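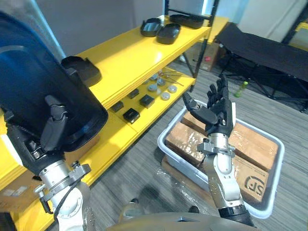 Blue container held in the left gripper, Dravton handling cell, 9th May.

Visit to Dravton: report to members

Members were received at the Dravton site and shown the two-armed unit sorting parcels and small parts. During the second run the left gripper failed to release on command. The host stopped the unit at once and asked visitors to stay behind the line. Nobody was hurt.

The log showed fault code 2317, a lost signal from the wrist. Staff restarted the unit after 2 checks of the cable, and the fault came back. The demonstration was then ended.

Dravton will send its written findings by September.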